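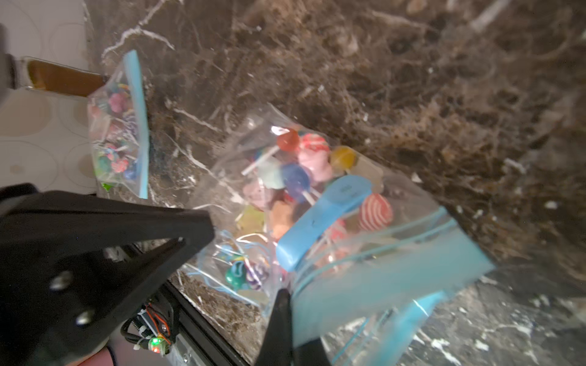
*Zandow Robotics Workshop – Bench Arms Team*

# Clearing a bag that won't let go

Use this page when a zip bag stays stuck to a gripper after the open command. We see it most on the two-arm bench running the Lalline bagging routine. The fault shows in the Kanov log as "open reached, load present". Left alone, the arm carries on to its next waypoint with the bag still attached, and the sweets end up wherever it swings.

The usual cause is a fold of plastic caught between the finger and its plate. A zip strip grips harder than plain film, so check how the bag was picked up. Lollipop bags are awkward because the sticks push the film out and the fingers close on a crease.

## Stop and make safe

1. Press pause on the Kanov screen. Don't use the emergency stop unless someone is at risk – it cuts the motor power and the raised arm will drop.
2. Wait for both arms to hold still. Give it 15 seconds.
3. Set the speed limit to 5 per cent.
4. Keep your hands outside the panels until the screen says "held".

## Free the bag

1. Put one hand under the bag to take its weight.
2. Open the gripper fully with the jog control. If the log says it is already open, close it by 2 mm and open it again.
3. Ease the film out sideways, along the finger. Pulling straight down tears the bag.
4. Move any bags on the worktop well clear of the fingers before you jog the arm. 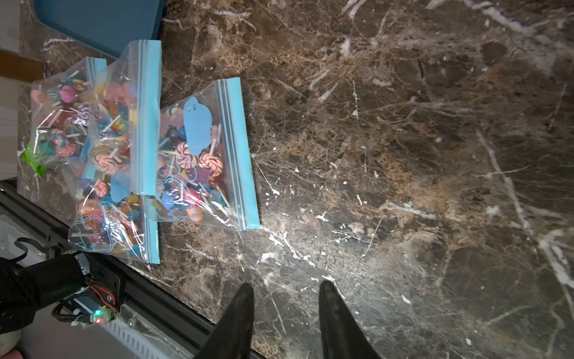 ## Check the fingers

Run a cloth down the inside of each finger and feel for burrs. Light scuffing is fine. A nick that catches the cloth needs filing or a new finger. Look at the screws too. One had backed out in March and was hooking the film on nearly every cycle.

Follow the cable from the wrist to the base and make sure it isn't snagged.

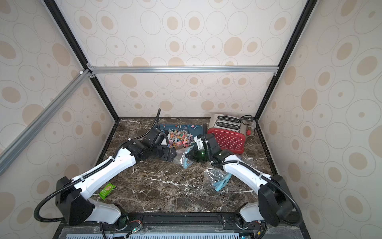 *Right gripper at a zip bag, left arm near the tray.*

## Restart

Jog each arm home separately, left one first. Load the Gape test file, which does four slow open-and-close moves with no bag. If the fault comes back during the test, the problem is in the finger or the sensor, so tag the arm out and stop there.

If it passes, run one full cycle at low speed with your hand near pause. Watch the lift over the tray most closely. Most repeat faults turn up at that point.
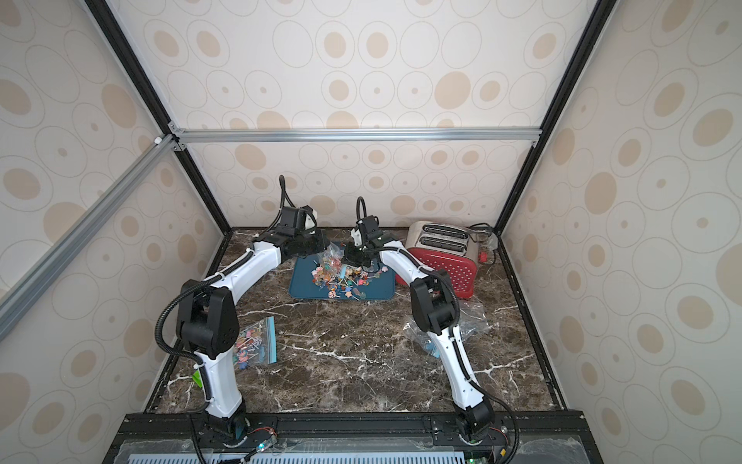

*Both arms over the worktop, with the sweets in the tray.*

Write the fault in the bench book with the arm, the step number and which side of the bag was caught. Torn bags go in the bin by the door. Don't put them back into the routine.

Page last checked Sat 8 June.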